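7. When the gripper loses its place

7.1 What has gone wrong

The Cillalon hand-held gripper works out where it is by looking at the room. Most of the time it is good at this. Some of the time it decides that it has moved through a wall, or that it is now on the ceiling, and it will record this with complete confidence. The status light stays green throughout. The status light tells you that the gripper has power and has no opinion on anything else.

You have lost tracking if you see any of the following in the Numport viewer:

- The path jumps by more than a hand's width between one point and the next.
- The path drifts slowly while the gripper is resting on a table.
- Code 1568 appears in the log. In the printed log it is written 1,568, for which we apologise. It is the same code.

A recording made after tracking is lost can't be repaired. The Repair button in older versions of Numport smoothed out the jumps and made the path look lovely. It was just as wrong as before, and the button was taken out in June.

CAUTION: Never play back a recording with code 1568 in it on a powered arm. The arm will go where the recording says. On our own test bench, where the recording said was the far side of the bench, by the shortest route.

7.2 Before you reset

1. Stop the recording. Press and hold the trigger lock until you hear two clicks. One click means pause, and a paused gripper goes on collecting its mistakes.

2. Mark the recording as bad in Numport. Do this now. People who plan to do it later have a folder called "final_good_2" and no idea what is in it.

3. If an arm is paired, switch it off at the wall. The soft stop in the viewer goes through the same link that has just let you down.

4. Check the finger pads. Anything stuck in the ribbed inner surfaces should come out with a dry brush. This has nothing to do with tracking, but you will have the brush in your hand for the lens in a moment.

5. Wipe the lens with the cloth supplied. Sleeves, jumpers and the corner of a tea towel have all been tried and all leave a smear, which the software may treat as a fixed point in the room.

7.3 Resetting with the marker card

You will need the printed marker card and a second person to hold it. It can be done alone with the card taped to a wall, though in our experience the tape lets go at step 4.

1. Stand where you can see a good part of the room. Furniture, brickwork and pipes all help. A large blank wall does not.

2. Choose Reset > Find card in the viewer. The counter shows 30 seconds. It starts when you press the button, and no amount of calling "wait" has any effect on it.

3. Have your helper hold the card up so that the printed side faces the gripper. A slight angle is fine. Fingers must stay on the white border and off the black squares.

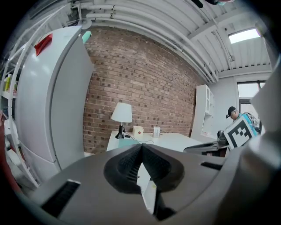
Fig. 7-1. Marker card held up at an angle on the far side of the room, seen from the gripper.

4. Keep the gripper still until the viewer shows Card found. If the message comes and goes, bring the card closer and hold it flatter.

5. Move the gripper slowly to the left, to the right and back. The path in the viewer should do the same. If it goes the other way, the card is upside down. Turn it round and start again from step 2.

6. Set the gripper down on a firm surface and leave it for 8 seconds. The position numbers should settle and stay put.

7. Put the card away. A card left lying about in view may be picked up again in the middle of a recording, and you will be back at the start of this section.

NOTE: Use only the card supplied, or one printed at full size. "Fit to page" makes the card slightly smaller, and the gripper then believes the room is slightly bigger. Everything looks right until the arm closes on the air beside a cup.

7.4 If the reset fails

Try up to 3 times. After that, look for the cause before you press the button again.

Card not found. Check for glare. Bright daylight from a window or skylight can wash out the print, and a laminated card makes this worse. Move the helper, or draw the blind if you have one.

Card found, path still drifts. Something in view is probably moving. Fans, curtains and colleagues are the usual ones. Ask the last to stand still, and be polite about it, as they are also the people who hold the card.

Card found, position wrong by the same amount each time. The card size in Settings does not match the card in use. Measure across the outer black edge with a ruler and type in the result.

Nothing happens at all. The Aguirre adaptor has worked loose at the base of the handle. It is held by a single screw of the Utier type, for which a key was in the box. Spare keys can be had from Sushil Shukla at the service desk, who will ask whether you have looked under the foam tray. Please look under the foam tray.

7.5 Going back to work

Make one short test recording, with the arm still off, and watch it through in the viewer to the end. If the path is clean and the log shows no codes, switch the arm on at the wall and play the test back at the slowest speed, with one hand near the stop button and nothing breakable in reach. Then delete the test recording, or at least give it a name that says what it is.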